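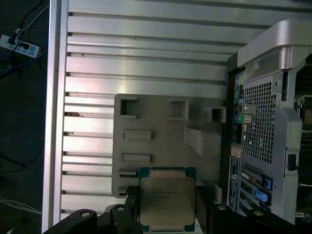 Rikatmont Open Day

Print | E-mail

The Rikatmont Open Day is a public demonstration of robotic computer assembly held each January by Simalex. Visitors watch a two-fingered gripper handle processors beside a desktop tower. The event began with 20 guests and now admits 300, in groups of 21.

Program

Each session opens with a short talk on part handling. The Villow control software is shown in the adjoining hall.

See also: Tse Assembly Trials

This site uses cookies. Accept | Settings

Contact | Copyright Rikatmont Reference | Back to top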